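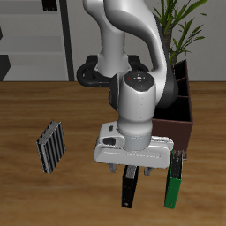
About Nerkirby

We write planning and control software for robot arms, and we don't trust much of what gets said about either. That includes what we say ourselves, so most of our time goes into testing.

Nerkirby started in September with 2 engineers who were tired of planners that worked fine in the demo and got stuck on the customer's table. Our main product, Balovden, takes an object and a goal and works out a path for the arm. Policarpio is the test runner behind it. Every change to Balovden has to get through 3000 simulated pick-and-place runs before we merge it, a lot of them with books, which are thin, fall over easily and leave little room for fingers.

Do simulated runs prove it will work in your building? No. Friction in simulation is a guess - sometimes a poor one. We use it to throw out bad ideas cheaply, and we publish the failures next to the passes.

We don't sell "general" robot intelligence. We haven't seen any yet. If a vendor tells you theirs needs no tuning, ask for the logs.

Our office is in Brokholm. Send us your worst case and we'll reply within 72 hours, even if the reply is that we can't do it.

Page last updated Sunday, May 3, 2020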